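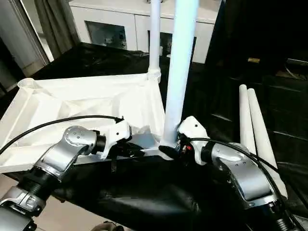
Before you ask a supplier for a price on a two-arm robot, choose one real job and write down every part of it. At Zarorico we chose furniture assembly. A leg with a rubber foot looks like easy work, but both grippers come to the same pole, so a budget for one arm was wrong from the first day. Look also at the cables. They run along the outside of the arms and across the work, and you should plan money for clips and spare cables.

Step 1. Measure the table. Take the biggest part in its worst position, with long pieces standing up, and add free space on each side for the elbows.

Step 2. Make two lists. The first list is for things you buy once: arms, grippers, mounting, computer. The second is for things you use up: table covers, gripper fingers, sets of parts. We planned 26 sets and $800 for the second list, and we had to ask for $276 more in April.

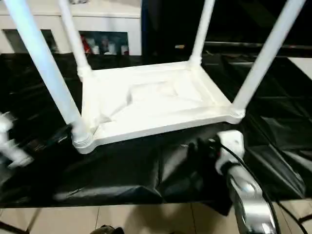
Stool with all four legs up, between the two grippers.

Step 3. Ask for the delivery time of each spare part in writing. For grippers, Prilumska told us up to two months.

Kenza Abdel Hamid
November 10, 2022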